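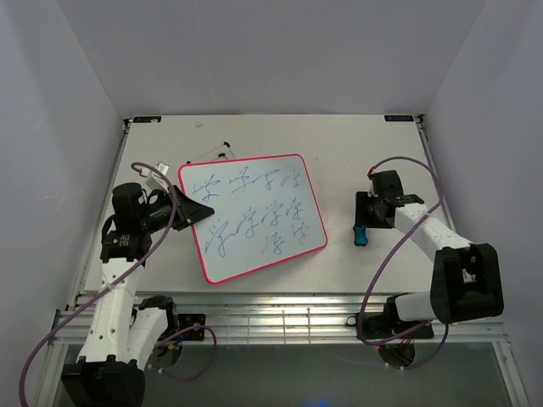
Small board, blue marker, 学 in three rows. Pink-red rim.

Last updated: October

Notebook, whiteboard wiping. Started 2:40 pm, writing this up fast before Wai-kit needs the table.

Question from Nga Sầm: do the little boards hold up for character practice, or do we go back to paper. Used 学 for everything today so the boards can be compared. Eight strokes, plenty of small bits at the top to clog up.

Notes on the writing
- thin line from the blue marker, shaky in places. Fine for now, want a fatter tip next time
- rows drift. Middle row worst, the big one on the left wanders down toward the corner
- some characters run into each other. Pencil grid under a clear sheet? Chia-jung says tape dots at the edges, less fuss
- wire stand not used, board flat on the table. Slides less that way

Markers: Hesska blue only. The Fledow ones are in the drawer, caps on, not tried yet. Somebody pls label wich box is the refill.

Wait times before wiping, same board each time: 3 min, 17 min, 28 min. Write the times on the sheet and NOT on the board (me, last month).

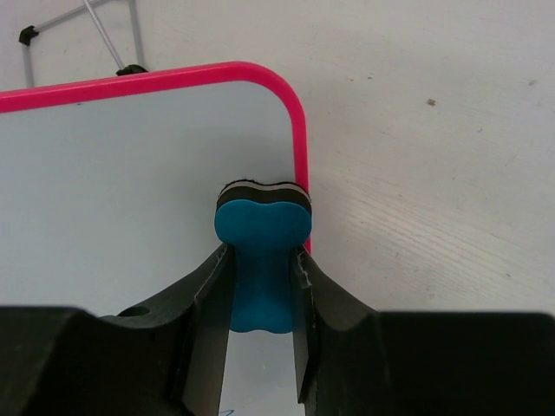
Teal foam eraser, upright, near the right rim. Bit of blue low on the board.

Eraser notes
- foam one with the black layer on top and gray stripe. Prefer it to the felt block, easier to get hold of at the waist
- check the foam face for ink before each wipe, knock it out over the bin
- short strokes, one direction. Circles just push the ink about
- go along the rim last, thats where leftovers hide
- no spray till the dry wipes are all written down

Marleny wants the same thing done with the black marker so the sheets match. OK but seperate eraser, dont mix colors on one foam.

To do: order erasers (Urkel catalog, item 624), ask Tsutomu Honda for the stroke order cards back, put grid test on the next page.

We use cookies to remember your settings. Accept / Manage preferences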